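# Prusix Grasp Planner

Prusix is a grasp planner for two-finger grippers. It takes a wrist camera feed and a robot description file, and gives back a ranked list of grasps with a path to each one. It runs on the arm's own computer and doesn't need an internet connection once the licence is in place.

We sell it through Rarnik, and we also use it, so this page is blunter than the maker's leaflet. The leaflet says "any object, any room". We don't say that. Prusix is good at rigid things of a sensible size with some clear space beside them. It is middling at anything shiny. With cloth it will offer you a grasp, and the score it prints next to that grasp means very little.

## What you get

- Planner and path checker, version 3
- Viewer for replaying logged runs
- Calibration tool for wrist cameras
- 428 sample grasps for checking your install

The samples are nearly all boxes and bottles on plain tables. Passing them tells you the software is installed properly. It doesn't tell you how it will do in your building. 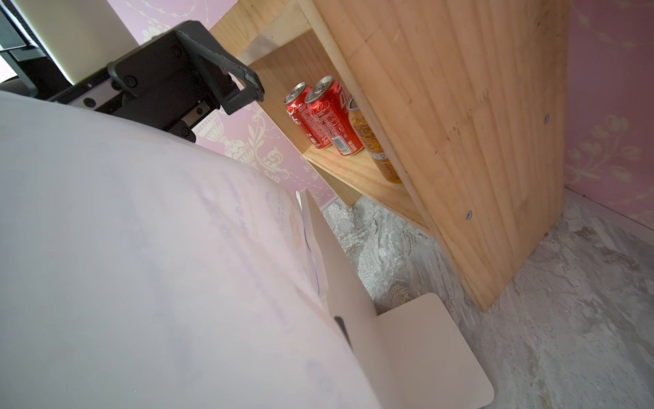 Clutter is where most planners come unstuck, and we'd ask you to test for it before paying. Prusix scores each object more or less on its own, then throws out grasps whose path hits something. Drinks cans standing in a row on a wooden shelf look easy by that method, but the side panel of the unit takes away a good part of the approach, and a big pale sheet of fabric close to the camera can be read as a solid wall or missed altogether. A thin upright panel like the one on the cream metal stand is another weak spot: seen nearly edge-on, it can drop out of the depth map. Set the "keep-out margin" by hand for furniture of this sort. The automatic setting is too hopeful.

## Speed

The maker quotes one planning time, taken on a desktop machine. Saimi Keskinen reran the test on the small computer we ship and got 1045 milliseconds per plan with the path checker on. Turning the checker off makes it much faster. Please don't.

## Compared with Hevska

Hevska has the nicer viewer and better documentation. It handles patterned backgrounds with fewer false edges, too. Prusix is easier to script and its logs are plain text. If you already own Hevska, we see no strong case for switching.

## Price and trial

A single-arm licence is £1685, with updates until the following August. The Petrenko driver pack is separate. Trials are free, and the trial build has every feature turned on. Send your robot description file to Olanrewaju Onyeka on the Rarnik sales desk, along with a few logged runs from your worst shelf.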